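Drallitz (motion software)

Drallitz is the tracking and replay software I help look after at Lallmont, and it turns the movement of hand-held grippers into paths a robot arm can follow. Trinity Pettigrew wrote the first version one June.

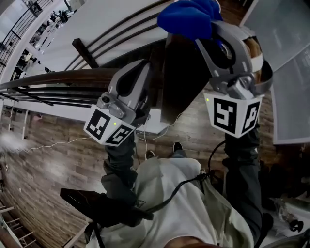 How it works

Each gripper carries a block with black and white markers on its faces. Drallitz finds the corners, works out the pose and smooths the lot over 28 samples - jittery wrists are my specialty, so I'm grateful!

Planning

The planner (we call it Crenshaw) checks joint limits and gives up after 300 tries. Verna Whitlock wants that number higher. I don't, my laptop fan is loud enough already.

See also: Lillelport, pose estimation, colour calibration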